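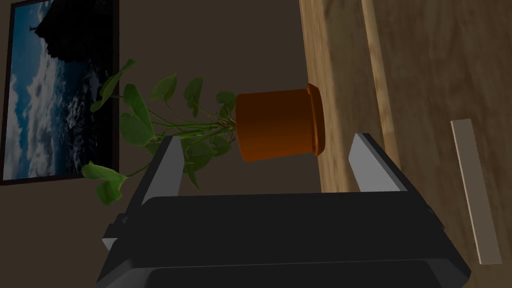 Saturday, June 18, 2022

Second full day on the Gouveia record and I still don't buy the premise. The label's notes say the four songs were "captured on a single microphone in one take each." I have had track 2 soloed most of the morning and the accordion has a different room on it from the voice. Shorter decay, less low end. Either somebody moved the singer into a hallway or these are two recordings laid on top of each other.

Recep says I'm hearing the edge of the mic pattern. Possible. He set up the same thing in the back room after lunch, one mic, voice close, accordion off to the side, and played it to me blind against the Gouveia file. I picked the real one-mic take every time, seven out of seven. He wants it noted that I know his voice and the test was therefore useless. Noted. We should redo it with a singer I haven't heard before.

Tempo: track 2 sits at 76 bpm for the whole first verse and doesn't drift at all. I lined up a click and it stayed put. A person can do that. A person with an accordion strapped on, singing at the same time, usually leans on the gas when the chorus comes. Track 4 wobbles the way I'd expect, so I'm inclined to believe track 4.

The hum is the other thing. Track 1 has mains hum through the gaps between phrases, track 2 has none. Same session, supposedly, same afternoon. I asked Tranham whether anything was cleaned before it came to us and got back "only lightly." Asked what lightly meant. No reply yet.

What I did to the files:

High pass on all four, gentle slope, down low where there's only rumble.
Small cut near 2,000 Hz on tracks 1 and 3, where the reeds get shouty. Tried the same on 4 and took it off again, it made the voice sound like it had a cold.
No compression. Recep wanted some on 3. We tried it his way and the breaths came up so much that it was all breaths. He agreed, eventually.
Left the hum in on 1. Will not fight about this.

Also ran the Patari plug-in that everyone has been on at me about since January. It is supposed to take the room off an old recording. It took the room off, and a good part of the S sounds, and put something behind the second verse like a fridge being dragged. At half strength I couldn't tell it was on, and neither could Recep when I switched it in and out with my back to the screen. The trial has 20 days on it. I don't expect to need them.

Dosau's tape transfer came as well. Labeled as the same songs, earlier date. Only listened to the first side. Pitch is up to a quarter tone sharp against the Gouveia files, which could be a slow machine at their end or a fast one at ours. Want the calibration tone before I say anything about it to anyone. If it does line up after correction, then at least one of these is not the recording it says it is, and the sleeve notes will have to change.

To do Monday: chase Tranham again. Ask Dosau for the tone. Flip the polarity on track 2 left against right and see what's left over, should have done that first. New headphone cable, the old one crackles if you breathe on it.

R. Dönmez has the backup drive at home.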